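Ticket 1161: Placemats slide on black table cover, pretend-kitchen table
Site: Mudberg playroom
Category: Furnishings / textiles
Priority: Low
Opened by: Rocío Villanueva
Assigned to: Bent Bech
Status: Pending parts

Problem as reported

The cream placemats on the pretend-kitchen table move when children set out the play food. The mat rotates away from the table edge and creeps toward whoever is sitting nearest. Items standing near the corner of a mat fall over when it shifts. The problem began after the bare tabletop was covered with the black cloth in May. It did not occur on the bare top.

Expected: mat stays square to the table edge during normal play.
Observed: mat turns, usually counterclockwise, and ends up at an angle with part of the setting off the mat.

Equipment

Table: Stockdale low rectangular, order no. 549, fixed legs.
Cover: black cloth, cut to size on site, held underneath with four spring clips.
Mats: cream-white, ribbed in a curved wave pattern, supplied with the Follport set.
Play food and cutlery: mixed, from the general bin.

Log

Entry 1, Bech
Checked table for level. Bubble centered both ways. Legs tight. Table ruled out.

Entry 2, Bech
Checked clips under the table. One clip on the short side had lost tension and the cover could be pulled 2 cm in that direction. Replaced clip. Cover no longer moves by hand. Mat still moves on top of cover. Two separate faults, one closed.

Entry 3, Bech
Washed one mat in warm water without softener, air dried flat. Previous washes were done with the dress-up clothes, with softener. Grip slightly better by hand. Mat still rotates if pushed at a corner. Suggest washing mats separately from now on in any case.

Entry 4, Villanueva
Edges of the mats are starting to fray. Please do not trim them. Trimming was tried on the green set and the ribs came loose within a week.

Entry 5, Bech
Tried rubberized shelf liner under the mat, cut 1 cm smaller than the mat on all sides. No rotation when pushed at a corner with one finger. Liner bunches when the mat is lifted and put back, and a child cannot straighten it without help. Not acceptable as a permanent fix.

Entry 6, Bech
Tried hook-and-loop dots, two per mat, at opposite corners. Hook side sewn to the mat, loop side sewn to the cover. Holds well. The hook side collects lint in the wash and has to be picked clean. Acceptable, but needs sewing time on every mat.

Entry 7, Villanueva
Setting used for comparing the fixes: plate-sized disc in the middle, knife and fork with the orange-brown handles, light blue milk carton, yellow butter box. The milk carton is the useful one, being tall for its base. Please keep to these pieces so results can be compared between entries.
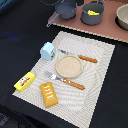
Duván Flores: We had the same mats at Mustismont on a dark cover and gave up on dots after one term. The stitching pulled a hole in the cloth. What worked was a thin silicone sheet glued to the back of each mat with fabric adhesive, full coverage, left under a heavy board overnight. Rinse by hand after that, no machine. The one drawback is that they no longer roll up for storage, so you need a flat drawer.

Entry 8, Bech
Thanks. Flat storage is available under the sink unit. Will do one mat with silicone and leave one with dots for comparison. Shelf liner withdrawn.

Entry 9, Villanueva
Agreed. Please check that the adhesive is rated for use around small children before it goes on the mat. The younger group still chews corners.

Entry 10, Bech
Adhesive data sheet requested from supplier. Silicone sheet on order. Ticket stays open until both mats have been through two weeks of normal use.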